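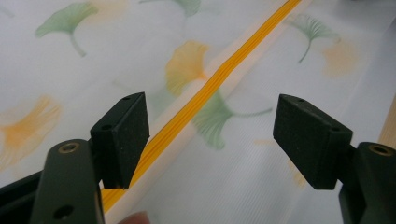 Foam pads on the Honis hand gripper, with the pleated strip on the ginkgo fabric.

Lists > Small Grippers > Hardware talk > Honis pads, worth it?

16 December 2025, by Saimi Vuorinen

Hi all,

Amândio Mendes wrote:
> Has anyone tried the foam pads from Honis on fabric? Marinho
> wants 75 for a set of two and I'd like to hear from a user
> before I pay. My Pomis rubber tips drag thin cloth all over
> the table. Do the screws hold?

Yes, I've had a set on my hand gripper for 18 days now and I like them a lot! The foam is a fine speckled black, a bit grippy but soft, and I've been using it mostly on folded things – pleated strips like the yellow one, laid on thin printed cloth. The pads close on the ridges without flattening them much, which my old tips never managed.

The screws have held fine. The fingers have brass-colored inserts in the holes near the top, so you can swap parts as often as you want (I've done it far too often). My one gripe is the tilt. Mine needed a good bit of fiddling before both pads met squarely, and the leaflet is no help at all – 11 pages and one tiny drawing.

Would I pay 75 again? I think so, but ask Marinho about the Grelville shop first. They told me they'd have spare foam in January, and buying just the foam would save you a bit if your fingers are still good.

Happy to bring mine along if you want a go with it!

Saimi

We use cookies to keep you signed in to the list archive. Accept | Settings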